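Flerero Opens Laundry Room Service for Apartment Buildings

Company to clean, check and repair shared front-loading washers on a fixed schedule

Flerero, the appliance care company, today opened its Laundry Room service to owners and managers of apartment buildings. Under the service, a Flerero crew visits a building's shared laundry room on a set schedule, cleans each washer and dryer, checks the parts that wear out, and makes small repairs on the same visit.

The service was tested over the past year in buildings managed by Gebreyes Property Management. Crews made 404 visits during the test and serviced washers, dryers, utility sinks and folding counters. Gebreyes has signed on to keep the service in all of the buildings that took part and will add the rest of its portfolio in stages starting in October.

"Most calls we get about a shared washer come down to the door," said Lotte Baert, head of field service at Flerero. "The rubber has a fold in it. Lint, coins and hair ties go into the fold and stay there. A tenant opens the machine, smells it, and calls the manager. The manager calls us. We would like to be there before the tenant makes that call."

What a visit covers

A standard visit begins with the washers. The crew unplugs each machine, pulls it forward if there is room, and looks at the supply hoses and the drain hose. Any hose with a bulge or a crack is replaced. Stainless braided hoses are used as replacements unless the building asks for something else.

The door comes next. The crew wipes the gasket all the way around, folds it back and cleans the channel behind it, and checks the rubber for tears. The glass is cleaned on both sides. Detergent film on the inside of the glass is removed with a mild acid cleaner and a soft cloth. The crew then checks the hinge, the latch and the screws that hold the door ring together. A loose ring screw lets the glass shift, and a shifted glass can rub the gasket every time the door is closed.

Detergent drawers are taken out and washed in the utility sink. The cavity behind the drawer is brushed out, including the roof of the cavity where the water jets are. Drain pump filters are opened over a shallow tray, emptied and rinsed. Coins and other items found in the filter are bagged, labeled with the machine number and left with the building office.

Each washer is then run empty on its hottest cycle. While the washers are running, the crew moves to the dryers. Lint screens are washed, lint housings are vacuumed, and the vent duct is checked for crushed sections. Full duct cleaning is a separate job and is not part of the standard visit. It can be added once a year.

The last part of the visit is the room. Folding counters are wiped down, the floor behind the machines is swept and mopped, the floor drain is flushed, and leveling feet are adjusted on any machine that rocks. A printed card goes on the wall with the day of the visit and the number to call between visits.

Door repairs done on site

During the test, door problems were the most common repair. Flerero crews carry gaskets, latches, hinge parts and ring screws for the front-loading models most often found in apartment laundry rooms. When the glass itself has to come out, the crew takes the whole door off, separates the ring, sets the glass aside on a padded mat and puts it back in the same position. In most cases the machine is back in use before the crew leaves.

Baert said that crews are trained to handle the door as one piece until it is off the machine. "The glass bowl on a front-loader is heavy for its size, and it sticks out farther than people expect," she said. "If you take the screws out while the door is still hanging, you can drop it on the floor or on your foot. We take it off at the hinge first and then we work on it."

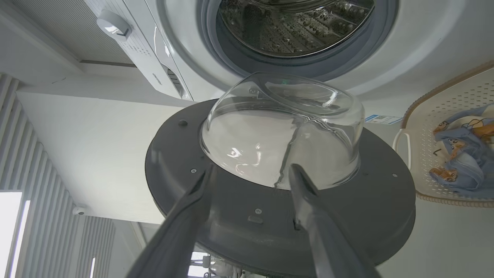 Front-loading washer with a gray rubber gasket and perforated steel drum. Four screws are visible on the dark ring around the door glass. Photo: Flerero

Doors that are cracked or that no longer seal are not repaired. The crew tags the machine as out of service, tells the building office and orders a new door. Two crew members come back to fit it.

Records for each machine

Every washer and dryer in the program gets a number on its first visit. A total of 2,047 machines were numbered during the test. The number is printed on a small label placed on the side of the cabinet, away from the controls, and is used in all reports.

Reports are kept in Lelix, the maintenance record system Flerero uses for all of its work. After each visit, the building manager receives a page listing every machine by number, the work done on it and anything that should be looked at next time. Managers who do not want to use Lelix can have the same page sent by email or left on paper in the office.

The records also show which machines are nearing the end of their useful life. Flerero does not sell washers or dryers and receives no payment from companies that do. If a manager asks whether to repair or replace a machine, the crew gives a written opinion with the cost of the repair.

Cleaning supplies

Crews use cleaning products made by Hundex, a supplier of laundry room and janitorial goods. The products are unscented. Flerero chose them after tenants in several of the test buildings said that strong perfume from a cleaned washer was getting into their clothes. Chlorine bleach is used only on gaskets with mold that does not come off any other way, and a machine treated with bleach is run through two empty cycles before it is returned to tenants.

Hundex will also supply the printed tenant guide that comes with the service. The guide is a single sheet in large type. It asks tenants to check pockets, use the amount of detergent shown on the package, wipe the gasket with a towel after the last load, and leave the door open a few inches when they are done. It is available in English and Spanish.

Scheduling and terms

Visits can be booked monthly, every other month or quarterly. Flerero suggests monthly visits for rooms where the machines run most of the day. Smaller rooms usually do well with a visit each quarter. Crews work on weekdays between 8 a.m. and 4 p.m., and Thursday evening visits are offered for buildings where the laundry room is busy during the day.

A notice is posted in the laundry room before each visit. Where possible, the crew works on half of the machines at a time so that the other half stays open. In rooms with only one or two washers, the room is closed for the length of the visit.

Pricing is set per machine and depends on the number of machines and how often the crew comes. Small parts, including hoses, ring screws, latches and filter caps, are included in the price. Gaskets, pumps, doors and control boards are billed at cost plus labor after the manager has approved the work. There is no charge for the first inspection. Agreements run for one year and can be ended by either side with 30 days' notice.

The service covers front-loading and top-loading washers, vented dryers and stacked units. Coin boxes and card readers are not covered and are not opened by Flerero crews. Buildings that lease their machines should check with the leasing company before signing up, as some leases allow work only by the owner of the equipment. Flerero can work directly with the leasing company if the manager prefers.

About Flerero

Flerero cleans, maintains and repairs household and shared appliances for property owners, housing associations and schools. Its crews work on washers, dryers, dishwashers and refrigerators. The company does its own technician training and keeps its own parts warehouse.

Contact

Flerero Field Service
Attention: Lotte Baert
Extension 3139
Building managers can request a first inspection by phone or through the Laundry Room page on the Flerero website.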